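Virora Bin Sorting, teleop demos
README, last touched August 30, 2023

Hi! I put this set together on the two-arm setup at Murport, driving both arms by remote control (every move comes from my own hands, nothing scripted). There are 78 episodes, and I threw out 6 where I fumbled the controls.
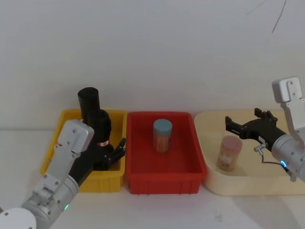
Head view: yellow, red and cream bins, both arms in.

Each episode folder has the video streams plus joint and gripper values for both arms. The wrist streams are my favorite for checking finger placement, so load those first if you're short on disk space!

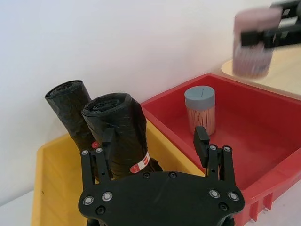
Wrist view, fingers open, black rolls in the yellow bin.

I kept the left and right actions as separate arrays. If your loader wants one long vector, stick left before right, same as the Forsberg script does. 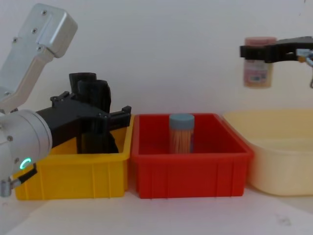 Tustasen wrote back that the pauses should stay in, and that trimming them made their policy rush the grasp. Fair enough, so v2 keeps them. I still have the trimmed version if you want to compare (just ask).

Episode 21 has a short dropout in the right gripper values. I left it in but marked it in notes.txt.

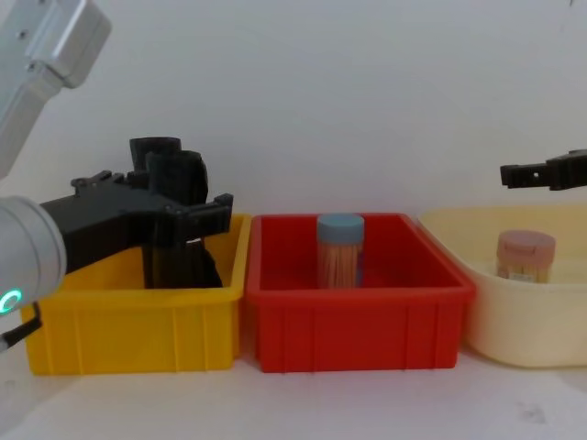

Chest view: left gripper down in the yellow bin, right one over the cream basin.

Next batch is planned for November.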